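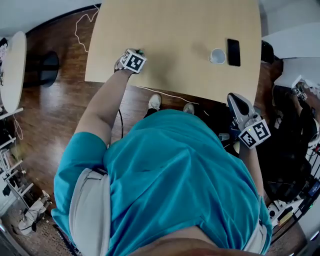 Pultdale Robotics Club — Demonstrations Group

Search this forum Advanced search Go

Mug and phone task: what are we throwing away?

dace_o
Starting a thread so this stops being spread over three others. The mug and phone set is the first one we've recorded with marker blocks on both wrists and the head camera together, and I'd like us to agree what counts as a usable example before anybody does more of them. The setup for it is at the top of the page: mug on the right of the table, phone next to it, rest of the top kept clear.

We have 800 takes so far. I've watched a fair number and my feeling is that too many are the same take. Same mug position, same angle on the handle, same reach. The model we trained on Sunday does fine when the mug is on the right and goes to pieces when I put it anywhere else.

pultdale_teresa
I recorded a lot of those, so I'll answer for them. The sheet said "mug near the right edge, handle to the left", and I did what the sheet said. If we want the mug moved, the sheet has to say so.

dace_o
Fair enough, and I wrote the sheet. I'm not blaming the recording.

MEsteves
I'd be careful about changing it now. Last November we varied everything at once on the Ernel tray set and ended up with a bit of everything and not enough of any of it. I would sooner have one position that works and add a second when the first is solid.

aurelia.s
Disagree with Madalena on this. The tray set failed on account of the labels, which were a mess. The variation was fine. I retrained on the half with clean labels and it handled positions it hadn't been shown.

MEsteves
Handled them how often, though? You showed us one run.

aurelia.s
9 runs, and it's in the tray thread. It dropped 2.

MEsteves
All right, I'd missed that. Still a small number to hang a plan on.

triltaneck_fan
New here, so forgive a basic question. Why do we need the blocks if the headset already sees the hands?

dace_o
The head camera loses the hands all the time. From up there you're looking past your own shirt and forearms, and a hand at the near corner of the table can be mostly behind its own block. The patterns have hard edges and sit on more than one face, so as long as one face is in view you get a position and an angle for the wrist. Fingers are another matter, we don't get those from the blocks.

triltaneck_fan
Thanks. And a loose top is OK? I was told by someone to wear tight sleeves.

pultdale_teresa
Short sleeves are fine, loose or not. Long floppy cuffs are the trouble, they slide over the pattern when you reach. I'd watch the cables before I worried about the shirt. There's white cable on the floor by the table and I've caught my shoe on it more than once.

c_peixoto
Can I bring up shadows? In the takes I've labelled, the left block throws a soft one to its right and there's a fainter one beside the mug. If every take is done under the same lamps, the model may be learning the shadow. Rocha's script has a brightness shuffle in it but that doesn't move where the shadow falls.

aurelia.s
Good point. Easy to test, turn one lamp round and run the Sunday model again without retraining.

MEsteves
That I'd support. One change, one test.

dace_o
Then here is what I suggest. We keep the existing takes. I redo the sheet with 4 mug positions, phone always beside it for now. Celeste does the lamp test first and posts the result. Anything where both blocks drop out during the grasp gets binned, no arguing over it.

pultdale_teresa
What about takes where just one drops out?

dace_o
Keep if it's the idle hand. Bin if it's the one doing the reaching.

MEsteves
I still think four positions is two too many, but I'll record to the sheet.

pultdale_teresa
Can the new sheet have the handle direction as a separate column? I was writing it in the margin.

dace_o
Yes, adding it tonight.

c_peixoto
Lamp test is booked for 6.30. Please leave the mug where it is until I've finished.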